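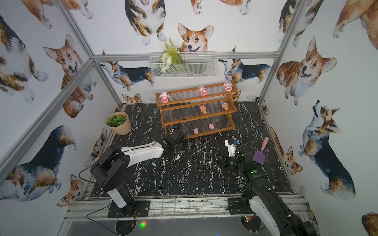 5.3 Failure Analysis: Gripper Stall at the Shelf

Of 500 shelf trials on the Castport cell, 191 ended in a protective stop. In 60 of these the left arm stalled at the lowest tier with its fingers still open. Joint logs show a steady rise in wrist torque before each stall — consistent with contact against a side rail that the planner had treated as free space. The clear slats returned few valid depth points, and the fitted shelf model was displaced toward the back wall as a result.

Figure 4. Two-arm cell with the three-tier display shelf.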